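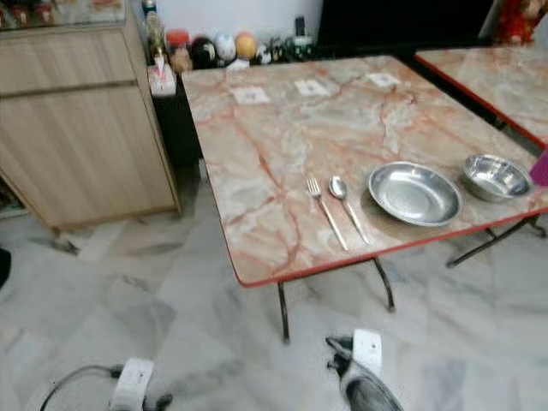 Every August I get the same letter from the building, and every August I decide that this will be the year I host the supper. The letter asks for one household per floor to cook for the rest of the landing, and it goes under all our doors on the same evening, so that we can each hear the others not volunteering. This year I said yes before I had read to the end. I own a folding table with black metal legs and a top done in a marble pattern, pink and rust veins all over it, with a thin red trim along the edge, and I have been told by two separate relatives that it looks expensive from the hallway. I put a fork on it to see how it felt. It felt like a dinner party, which is how these things get out of hand.

The trouble with cooking for neighbors is that you already know too much about them. I know what 4C has delivered and how often. I know that Pichit Jaidee across the way fries garlic at 2 in the morning, and that he is good at it. He knows that my smoke alarm and I have a relationship. When I told him I was doing the supper he said "Oh, good," in the tone people use for a cousin's band.

So I went for advice to Wanpen Thammasiri on the ground floor, who has hosted 17 of these and regrets four. Her rules are short. Make one big thing. Make it the day before. Never ask about allergies in the group chat, unless you have a free weekend and want to hear about everyone's childhood. Put the rice on before anybody arrives and then leave it alone, and if someone offers to help, hand them the ice.

She is also firm on dessert, meaning that somebody else brings it. The year she made her own, a coconut custard, the man from Skirkura Dry Cleaning on the corner turned up uninvited and ate a third of it standing. He has come every year since. He is now considered a resident for supper purposes, though he has yet to cook.

I took notes, then went home and planned three courses anyway. The first draft of the shopping list had saffron on it. The second had a duck. By the third I had arrived at a bean stew, and that is where I intend to stay, whatever happens at the market.

If your floor still has no host, the sign-up sheet is taped up next to the mailboxes, under the notice about bicycles. Please write your apartment number where it says apartment number. Last year we got "me," twice, in different handwriting. Supper starts at seven, bring your own chair, and 4C is bringing dessert. She has been told.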